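Home | Data | Notes | Contact

Endport Small Repairs Price List: read me first

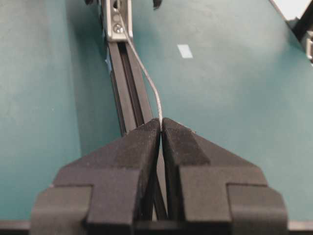
Two dark, angular fingers with a narrow gap between them.

Last updated: 08/06/2026

What it holds

Prices quoted for small household repairs in Endport and Nigam, 700 rows in one plain CSV file. Each row has a job type, a town, a price in pounds and the month of the quote. Most quotes are from April.

What I doubt

The price column looks tidier than it should. Far too many quotes end in a round number, and I suspect people wrote down what they remembered paying. Cellell, which passed on 600 of the rows, says they were checked. It hasn't said how, and I have asked twice.

Job types were typed in freely and grouped later. "Tap" covers everything from a new washer to a whole new tap, so an average for it means very little. Please don't publish one.

I removed 20 rows that were plain copies. There may be more — two traders charging the same for the same job look just like one trader entered twice.

Nigam has 9 rows. Any claim that it is cheaper than Endport rests on those.

Ciltard

Left out for now. The figures I was sent had no months against them.

Use

Free to copy and change. Say where it came from, and keep this file with it.

4 comments | 2 shares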